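# Drisport 3 Spice Mill

The Drisport 3 is a countertop mill for whole dried spices, supplied by Mohammadi to cooking schools, museum kitchens and small restaurants. It handles cumin, coriander, black pepper, cloves and broken cinnamon bark. It should not be used for fresh ginger, garlic or any wet paste.
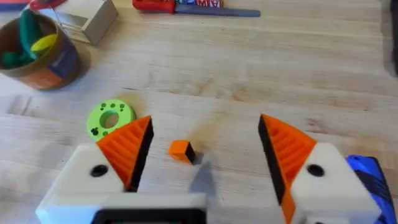
*Orange ridged fingertips over a light wooden tabletop.*

**Item number:** 2128
**Replacement burr set:** 1069
**Maximum speed:** 3000 rpm

The grind is set with the collar under the hopper. Coarse settings suit pickling blends and toasted lentil dishes; the finest setting is intended for curry powders. Toasted spices must cool completely before milling.
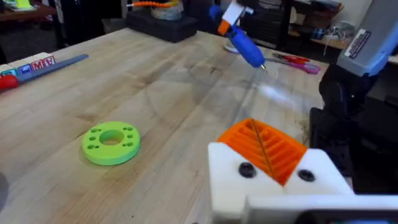
*Butcher-block table, pale wood grain.*

The hopper and lid may be washed by hand. Burrs are cleaned with dry rice and the brush provided.
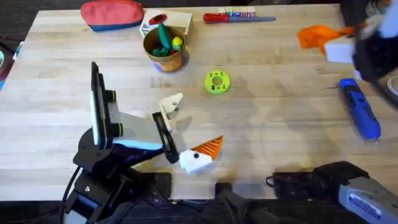 Orders are shipped from the Sundon warehouse each Tuesday. Schools in the Bullthorpe program should send requests to Ladi Ezeani, Equipment Services, and include the item number.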